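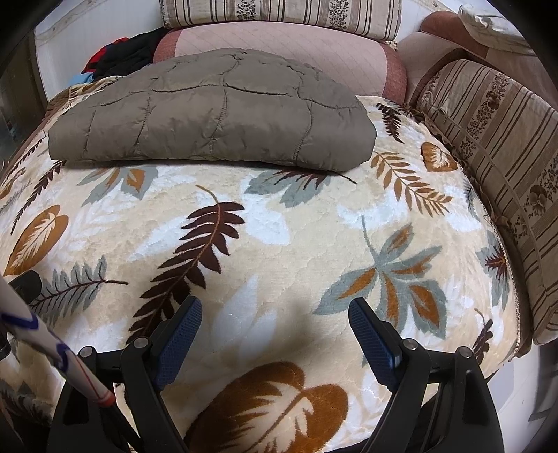 Incidencia 2301
Asunto: separación de fase y grumos en base mineral fluida Podska, tono 30
Producto: base de maquillaje en suspensión, frasco con dosificador
Abierta por: Chinyere Ekwueme, atención a profesionales
Asignada a: Konrad Wróbel, soporte técnico de formulación
Estado: resuelta, pendiente de nota al distribuidor

09:40 – C. Ekwueme
El centro de estética Krajewska comunica que la base del tono 30 sale del dosificador en dos fases: primero un líquido oleoso casi transparente y después una pasta espesa con grumos. Aplicada con brocha deja vetas en mejillas y mentón. Con esponja húmeda el resultado mejora, pero la cobertura sigue siendo irregular. Los tonos 10 y 20 del mismo pedido no presentan el defecto. Lote indicado en la base del frasco: 112.

10:15 – K. Wróbel
Solicito al centro:
- Temperatura del almacén y de la cabina.
- Posición de los frascos (vertical o tumbados).
- Si se agita el producto antes de usar y durante cuánto tiempo.
- Si se ha trasvasado o mezclado con otro producto.

11:50 – C. Ekwueme
Respuesta del centro. Almacén sin climatizar. Los frascos llegaron en agosto y permanecieron tumbados en su caja hasta que se abrió el primero. Se agita «un poco». No hay trasvase. Una de las cabinas mezcla la base con el sérum Zoltisov directamente en el dorso de la mano; en las otras se aplica sola y el defecto también aparece.

12:30 – K. Wróbel
Descarto el sérum como causa principal, aunque recomiendo suspender la mezcla mientras dure la prueba. El sérum es acuoso y la base es anhidra con siliconas volátiles; juntos forman grumos por sí mismos y enmascaran el resultado.

Reviso la muestra de retención del lote 112, conservada a 25 °C en vertical. Ligera capa superior de aceite, redispersable con 15 segundos de agitación. Sin grumos. Viscosidad dentro de especificación. No se bloquea el lote.

13:05 – K. Wróbel
Procedimiento para el centro, frasco por frasco:
1. Retirar el dosificador y limpiar el tubo con papel seco. No usar agua ni alcohol.
2. Cerrar con el tapón de transporte y dejar el frasco en vertical, boca arriba, a temperatura ambiente durante 24 horas.
3. Invertir y agitar con energía 30 segundos. Debe oírse la bola de mezcla. Si no se oye, está atrapada en el sedimento: golpear la base contra la palma y repetir.
4. Volver a montar el dosificador, purgar dos pulsaciones y desecharlas.
5. Extender una pulsación sobre papel blanco y comprobar que el color es uniforme.

16:20 – C. Ekwueme
El centro pregunta si puede calentar el frasco al baño maría para acelerar el paso 2. Respondido que no.

Día siguiente, 17:10 – C. Ekwueme
Resultado del centro: todos los frascos recuperan textura homogénea excepto uno, en el que la bola sigue sin oírse después de tres intentos. El papel muestra vetas.

17:45 – K. Wróbel
El frasco restante se retira y se repone. Pedir que lo devuelvan cerrado, sin vaciar, a la dirección de Givinbridge, con el número de incidencia en el exterior. Quiero comprobar si la bola está presente o falta de origen.

Causa registrada: sedimentación de óxidos de hierro por almacenamiento horizontal prolongado y agitación insuficiente. El tono 30 lleva mayor carga de pigmento que los tonos claros y sedimenta antes.

18:00 – K. Wróbel
Acciones abiertas:
- Añadir en la ficha del producto «conservar en vertical» y el tiempo de agitación. La ficha actual solo dice «agitar antes de usar».
- Avisar al distribuidor de la orientación de las cajas. Redacta C. Ekwueme.
- Inspección del frasco devuelto. Se anotará en esta misma incidencia.

Al centro se le confirma que puede volver a usar el sérum antes de la base, absorbido por completo, nunca mezclado con ella.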